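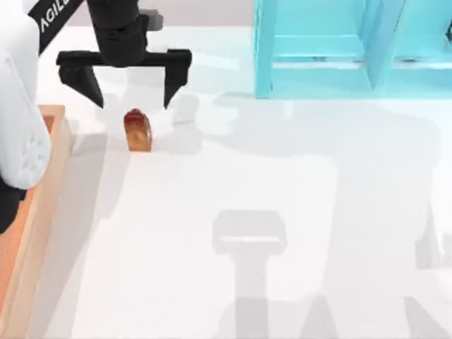

Baking & Bread > Rolls and Buns

Small rolls going dark on top, pale at the sides

crumbwell
Moved to Clarnport in July and my dinner rolls have been off in the new oven. Tops go reddish brown before the sides have any color past light gold. Recipe uses 500 grams of bread flour and makes 11 rolls. I bake at 400 on the middle rack. Anyone had this?

halfsheet_hal
Too much sugar or egg wash. What's in the dough?

crumbwell
Two spoons of honey, milk, one egg. Milk wash, no egg on top.

tinlid
Drop to 375 and go down one rack. Small rolls sit close to the top element in a lot of apartment ovens. I also tent with foil for the last five minutes.

halfsheet_hal
Foil softens the crust. I wouldn't bother. Cut the honey in half and see.

tinlid
It's a dinner roll, the crust is supposed to be soft.

Resance
Get an oven thermometer before you change the recipe. Mine was set to 350 and read 312 on one shelf and way over on another. The landlord sent someone and it was the door seal.

halfsheet_hal
A bad seal makes it run cool. It wouldn't brown the tops.

Resance
It can if the top element keeps kicking on to make up for it. Mine did.

crumbwell
Thermometer is ordered. Did one batch at 375 on the lower rack, no foil. Sides are better, tops still darker than I want. Same honey as before.

tinlid
Are they touching in the pan? Sides stay pale where they touch.

crumbwell
No, spaced out on a sheet. I'll try half the honey next and post the shelf temps when I have them.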